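Ticket: Clumley powerhouse, unit 2 output reading drops to zero
Status: open, waiting on parts
Site: Clumley small hydro, visitor gallery display + control room

Display in the visitor gallery shows 0 kW for unit 2 every few minutes. Unit is running fine, control room panel agrees with the meter. So it's the feed to the display, or the Brutero gateway.

09:40 restarted gateway. Good for 13 minutes then zero again.

10:15 swapped network cable, no change. Put old one back.

10:50 checked log on gateway. 3,948 timeout entries since December, nearly all from unit 2. Unit 1 has hardly any. Gateway polls both on the same line so thats odd.

11:30 address clash? Flow sensor at the intake (the Nogueira one) was set to the same address as unit 2 meter. Changed sensor to 6. Timeouts slowed down a lot but did not stop.

13:05 terminal block behind the unit 2 meter, one screw loose. Tightened. Shield not grounded at this end either, drawing says it should be. Need a new clamp, none in the van. 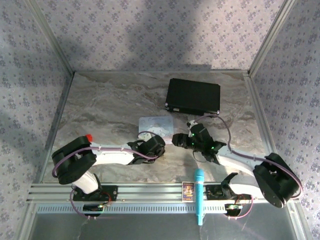
Two arms on the rail, floral back wall

14:20 one dropout since the screw. Left display on, gallery staff told to ignore zeros for now.

To do: ground clamp, update Manus drawing set with new sensor adress, clear gateway log and recheck count next visit. Don't close yet.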